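Brevstead Evening Reading Room: Where We Are as of April
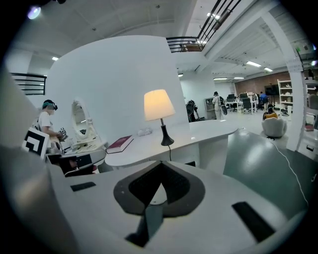 The lamp on the white desk, switched on.

Hi Benjie, and hello to everyone else at Pronance who gets this forwarded. You asked for something shorter than last time, so I'm going to try, but you know me and you know how much I like talking about this place.

Big news first. We've had 2,858 visits since the grant started! I had written a much smaller number in the application and felt a bit cheeky even putting that down. That counts every time a person signs in at the door, so the woman who comes in every single evening to work through her citizenship booklet is in there a lot of times (she passed the practice test, by the way, and brought in a lemon cake the size of a hubcap).

The late opening is what did it, I'm sure of that. Before the grant we closed at 5 p.m., when most people in Brevstead are still on the bus home. Now we stay open until 9 and the busy stretch is from 6:30 on. Parents come in with homework kids, the homework kids finish and drift over to the comics, and then the grown-ups get an hour to themselves. I hadn't planned for the comics to matter so much. We've had to buy extra copies of anything with a dragon in it.

The money. The lighting and furniture line is all spent, and it came in a little under because Venckus gave us their school price on the chairs without my even asking. I'd like to move what's left over into books if you're okay with that – just say so by email and I'll put it in the file. Staffing is right on track. Printing is over, and that one's on me. I ordered the flyers before we'd settled the closing time, so the first batch said 8 and had to be done again. The old ones are scrap paper at the front desk now and the kids draw on the backs.

We went with lamps in place of more ceiling lights, and I'd do it the same way again. People stay longer when the light is warm. One of our regulars told me it feels like reading at her aunt's house, and I've been repeating that to anybody who'll stand still long enough. Bulbs are cheap and I can change them myself, no ladder.

Now the parts that are behind. The catalog move to Gulleo was supposed to be finished by now and it isn't. The records came across fine for the newer books, but everything that was typed in by hand years ago landed with the author in the title box and the title nowhere at all. We've been fixing those shelf by shelf. Cookbooks are done, mysteries are done, and local history is a swamp. I'm guessing it'll take us another 3 months if we keep at it in the quiet hour after opening. Until then we're still using the card drawer for the old stuff, which a few people have told me they like better anyway.

The other thing is the adult writing group. I promised you 6 sessions and we've held three. The first two were lovely and full. The third had one person and me, and we ended up reading her poems out loud and talking about her divorce, so I wouldn't call it wasted, but it's not what I sold you. I think the start time is wrong. I'm going to move it later and put it on the same evening as the homework crowd, so parents can do it while the kids are busy.

What I need from you: a yes or no on moving the leftover furniture money, and your thoughts on whether the summer hours can stay late. If we go back to closing at 5 when school lets out, I'm worried we'll lose the folks who only just got into the habit. I can send a budget for both versions whenever you like.

Also, come visit! You haven't been since the carpet went down. Any time after 6:30 and you'll see it at its noisiest. I'll send the sign-in sheets and the receipts separately, they're too big to go with this.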